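About Prastton House

Prastton House is a residential training school for housekeeping and guest accommodation. Students live and work on the premises for the length of their course, and the rooms in which they are taught are furnished rooms, with running water, real fittings and the ordinary supplies of a household. The school was established by the Atau Foundation, which continues to own the building and to appoint its governing board.

Our purpose is to prepare men and women for steady employment in hotels, guest houses, assisted living residences and private homes. The school has enrolled almost 900 students to date. Each course lasts 16 weeks, and no class is larger than 20.

The Guest Bathroom

Instruction begins in the guest bathroom on the Montoya corridor. It is a small subject by the standards of some schools, but Prastton House has always given it first place in the curriculum. A guest who finds the vanity in good order will generally form a favorable view of the rest of the accommodation, and the skills learned at a sink and counter carry over to kitchens, laundry rooms and dining areas.

The room has a marble vanity with an oval basin, a large framed mirror, a toilet and a glass shower enclosure. Marble was retained when the corridor was refurbished, as students are likely to meet natural stone in their later work and should know how to treat it.

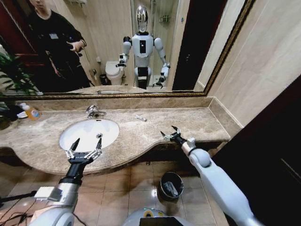
The vanity and mirror in the guest bathroom, Montoya corridor.

Students are taught to work from the mirror downward. Glass is wiped first, then the frame, then the backsplash, and the counter is left until last so that drips and dust are removed in a single pass. Mirror frames with raised ornament are dusted with a dry, soft brush. Liquid is never sprayed directly onto a frame; it is applied to the cloth, and the cloth is kept to the glass.

Stone surfaces are cleaned with a neutral product and dried by hand. Vinegar, lemon and scouring powders are not permitted on marble anywhere in the building, and students who come to us with experience in other establishments are asked to set those habits aside.

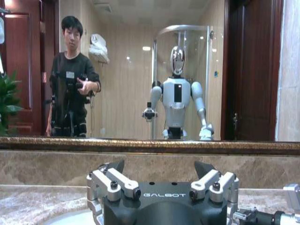
The backsplash receives particular attention. The joint where it meets the counter collects soap and toothpaste, and it is checked by an instructor at the close of every practical session. The base of the faucet is treated in the same way. Chrome is buffed dry.

Setting Out the Counter

Once cleaning has been mastered, students proceed to the arrangement of toiletries. The school does not impose one layout on every room. It asks that each item have a settled place, that labels be legible to a person standing at the basin, and that nothing be left where it may roll or fall into the sink. Hand soap stands at the end of the counter nearest the basin. Tubes of toothpaste are capped and wiped before they are put back, and small items are gathered together.

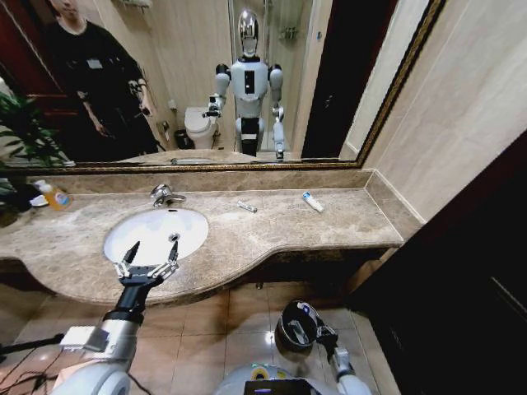
Clearing is practiced as often as setting out. Every object is lifted, the surface beneath it is wiped, and the object is returned — a plain routine, and one in which most beginners try to save time by cleaning around things. Instructors allow 10 minutes for the full counter by the end of the first unit. Speed is not assessed before that point.

Plants are kept in several of our bathrooms and corridors. Their care forms part of the course, and students learn to dust foliage, turn pots and keep leaves clear of mirrors and work surfaces.

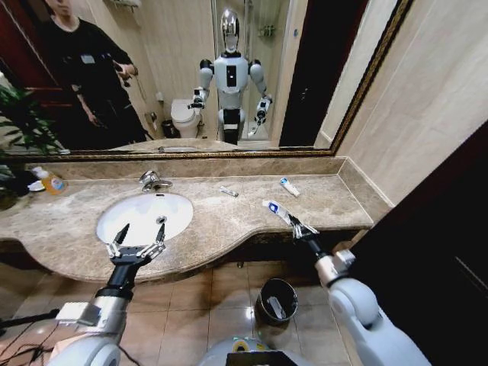

Toothpaste, hand soap and other small items at the vanity.

Further Units

Bed making, linen care and floor care are taught on the upper level, in rooms equipped by Barnis Linen Supply under a standing agreement with the school. Table service is offered as an elective. All students complete a supervised placement before the certificate is awarded.

Admission

Applicants must be 18 or older. No earlier training is required. Places for the next intake are offered after an interview and a tour of the building, and the certificate ceremony is held each December in the main hall. Persons with limited means may apply to the Atau Foundation for assistance with fees — forms are available from the school office on request.

Page last reviewed 16 April 2026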